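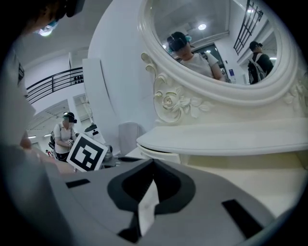 *A white vanity mirror with an oval glass and scrolled frame.*

**Wurnville confirm new kit supplier**

Wurnville will wear shirts made by Skarnico this season, the ice hockey club said on 2nd October. The deal ends a long spell with Yook, whose logo stays on the training tops until stocks run out.

The home shirt is dark green with a white band across the waist. The road shirt is white, and a third shirt in orange will be worn for 14 games, starting with the visit of Gokdale.

Club secretary Marjan Mohammadi said players tried three sample sets in May and asked for a looser sleeve. "The old ones pulled at the elbow – we heard about it every week," she said.

A first batch of 1,000 home shirts is on sale at the rink shop. Season ticket sales stand at 2,180.

Captain Jamshid Esfahani keeps the number 9. New signing Wahyudi Mangundap takes 27, last worn by Veronica Dinu's brother during his two years on defence.

Wurnville lost their final warm-up match 4–2 in front of 1,103 people. Goaltender Niloufar Jalali played the first two periods and is expected to start against Gokdale. Face-off is at 7.15pm.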